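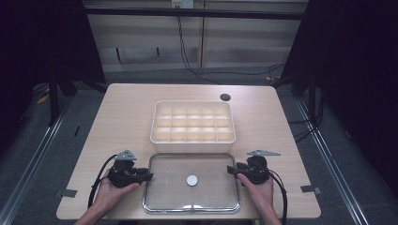

The robotics club at Buvley meets after lessons in what used to be a sewing room, and I went along because I'd been promised biscuits and an argument. I got both. The argument was about pill boxes, or to be more exact about how you teach a robot to fill one, and it had been going for most of the term by the time I sat down. The club's project is a sorter that picks up small things and drops each one into its own little compartment, and for now the small things come one at a time: a single white disc on a glass tray, with an empty organiser waiting behind it, fifteen squares in three rows of five. You hold a gripper in each hand and do the job yourself, and what you do gets recorded so the robot arm can learn from it later.

"People think we spend all our time writing code," said the club's captain, who is in the sixth form and was eating a satsuma as she talked. "We spend most of it picking things up. Then we put them down again and pick them up again."

I asked how many times. She looked over at the boy who keeps the log, and he didn't even need to check. "We said 300 for the first round," he told me. "Then we found out that loads of them were no good, so we've gone up to 375." No good how? "Somebody drops it, or they go too fast, or they start chatting and stop halfway. You can keep some of the drops if the person picks it up again nicely. The chatting ones go in the bin."

I wanted a go, obviously, and they were very kind about it. I'd assumed it would be like using kitchen tongs. It isn't! With tongs you can feel what you've got hold of, but a flat little disc on glass is a horrid thing to pinch, and I chased mine right up to the metal rim before anybody stepped in.

"Everyone does that," said the captain. "You come at it from the top and it just skates off. You want to get low and close the jaws slowly, and let the other hand be a sort of wall." She did it in one smooth movement, without looking especially bothered, and then did it again because I'd missed it the first time.

So why the glass? This was the argument I'd been promised. Half the club thinks the tray is a silly choice and wants felt, or a bit of sponge, or anything with some grip to it. The other half says that if it only works on felt then they haven't made much of a robot. The teacher who runs the sessions has stayed out of it on purpose. "I've got an opinion," he said, "but if I say it out loud they'll all stop thinking, so I make the tea." He did, too, and it was very good tea.

The sorter is called Bivine. I asked three people where the name came from and got three different stories, one of which involved a misspelt plant label. It's going to the schools' challenge at Pliterton in July, where teams have to show a machine doing a household job in front of judges. The club entered last year as well, with a thing that was supposed to pair socks, and they came nearly last. They're all quite cheerful about this.

"The socks were too floppy," said the youngest member, who is in Year 8 and joined because her brother told her she wouldn't like it. "Every sock is a different shape every time you put it down. A disc is always a disc. So this year we picked something that stays the same." She'd like to move on to buttons next, and after that to dried beans, which she says are the real test as they're all a bit wonky.

Her mum's a pharmacist, and that's partly where the organiser idea came from. They aren't using real tablets, and the teacher was very firm that I should say so.

I asked about the timetable, with Ramadan about to start and several of the club fasting. They've moved the long recording sessions to the lunch break, when the people who aren't eating are glad of something to do, and the after-school slot is just for looking through the recordings. "My hands get shaky by four o'clock," said the log keeper. "You can see it when you play it back. I'd rather do mine early." The biscuits, I was told, will be kept in a cupboard until the end of the month.

Before I left I had one more try and got the disc into the organiser, though in the compartment next to the one I'd been aiming for. I asked whether mine could go in with the others. There was a bit of a discussion. The captain said she'd put it down as a maybe.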